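Kirusel Guidelines

From the Risar reference pages on household robotics

The Kirusel Guidelines are a set of good practice rules for recording and running manipulation tasks with small robot arms in kitchens and other home-like rooms. They were written by Jong-dae Ham, first for the internal use of the Givamham workshop, and later opened to other groups. The guidelines are voluntary. They do not replace the law on machine safety or the instructions of the arm's manufacturer, and the text says so in its first section.

Contents
1 Background
2 Scope
3 Main rules
4 Workspace and appliances
5 Cables and the operator's computer
6 Records
7 Adoption and criticism
8 Revision
9 See also

Background

Before the guidelines, groups which worked with robot arms in kitchens mostly used rules taken from factory work. These rules assume a fence, a fixed floor plan and trained staff. A kitchen table has none of these, and the objects on it change many times in one day. Ham collected notes from operators at Givamham and arranged them by the moment when they are needed: before power is switched on, during the task, and after it. The first version was short enough to print on one sheet. The name Kirusel comes from the test kitchen where the notes were made.

A second source was the house rules of the Yeo laboratory, which already had a good section about electric appliances. Much of section 4 of the present text follows the Yeo rules closely, in some places word for word.

Scope

The guidelines cover arms that stand on or beside a table and carry a two-finger gripper. They apply to work under remote control by a person and also to work where a trained program moves the arm. Mobile robots, suction grippers and arms that share a task with a person hand to hand are outside the scope. Knives and open flame are also excluded, and a group that wants to use them is asked to write its own risk assessment.

The text uses three words with a fixed meaning. "Shall" is a rule that must be followed by any group claiming to use the guidelines. "Should" is a recommendation, and a group may depart from it if it writes down the reason. "May" is a permission only.

Main rules

The current version contains 18 rules. The ones most often cited are the following.

Rule 1. One person shall be named as operator for each session. The operator keeps a stop control within reach of the hand at all times.

Rule 2. The arm shall not be powered while a person is placing or removing objects inside its reach.

Rule 4. The fingers should be opened fully before the arm moves to its start position, so that nothing is carried by mistake from the previous task.

Rule 7. Speed near an object that could spill, break or burn should be lower than the speed in free space. The limit is chosen by the group and written on the session sheet.

Rule 11. If the view from the wrist camera is lost or delayed, the operator shall stop the arm. It is not enough to slow down.

Rule 11 is the one that new operators find most difficult, according to the commentary printed with the rules. A person who has a second camera view often feels able to continue. The commentary answers that the second view usually does not show the distance between the fingers and the object.

Workspace and appliances

Electric cookers, kettles and similar appliances have their own section. An appliance should stand on a flat surface, with its power cable led away from the side on which the arm works. Handles of pots should be turned to a direction that the gripper can approach without crossing over the pot. Plates and other flat items should not be left under the path of the arm unless they are part of the task.
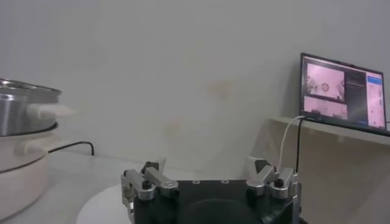

Water is treated with special care. The guidelines allow cold water in a pot during practice, but heated water only after the same movement was completed 3 times with the pot empty. The level shall stay under half of the pot. Oil is not allowed at any temperature - this was added after a long discussion between Givamham and Yeo, and the two groups still do not fully agree about it.

The lighting of the workspace is mentioned only in short. It should be even, and it should not change during a session. Reflective metal is named as a common cause of bad depth readings, and groups are advised to test the cameras with the real pots and pans before they begin a recording series.

Cables and the operator's computer

The computer which shows the camera feeds should stand outside the reach of the arm where the room allows it. Where it does not, the computer should be placed higher than the work surface or behind a fixed edge. Cables shall have enough free length for the full movement of the arm, but no loop should hang where a finger can catch it. Before each session the operator moves the arm slowly to its farthest points and watches the cables.

The screen should show all feeds in use together with the state of the arm. Other programs should be closed. It is a "should" and not a "shall" because some groups need a messaging window for contact with a remote supervisor.

Records

For each session the group keeps a sheet with the name of the operator, the task, the objects used and every stop. Stops are divided into planned and unplanned. A stop is never removed from the record, even when the recording itself is thrown away. Givamham reported 497 session sheets in its first collection, and these sheets were used to decide which rules needed clearer wording.

Adoption and criticism

Critics have said that the rules depend too much on the attention of one operator. A long session makes people tired, and the guidelines give no maximum duration, only the advice to take a break between tasks. Another complaint is that the speed rule gives no number. Ham has replied that one number would be too fast for some arms and too slow for others.

Revision

The text is reviewed each January. Version 2 added the section on records and changed rule 11 from "should" to "shall".

See also

Emergency stop
Remote operation
Two-finger gripper
Yeo house rules

Page last changed Thu 26 September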